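Open day at Kullasari, 2022-05-11

I had wanted for a long time to see the packing rooms at Kullasari, and this spring they opened them to visitors. We were 40 people, divided in two groups. Mine went first to the tea side with Adelmo Rinaldi, who has worked there since the Palumbo years. 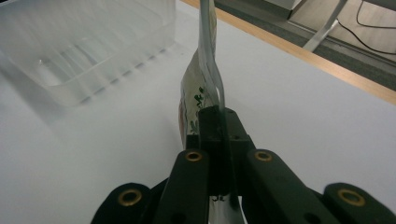 Thin packets are more difficult to pack than boxes, Adelmo told us. A box stays how you put it, but a packet bends and turns when you lift it. I liked the print very much, dark green, leafy or floral, on a pale cream ground, with a little brownish orange. I asked if I could buy the same one in the shop, but the shop had only the Cokach tins, at 3 euros.

After that we had coffee in the corridor and waited for the other group, who were late. 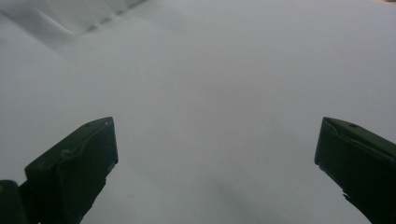 The second part of the visit was about wrapping, and for me it was too short. Adelmo spoke about keeping the work surface clear before any folding begins. With such a wide pale surface, white or light grey, I understood why he cares so much about clean hands. The next open day is in December. Take bus 77 and get off at Dadus.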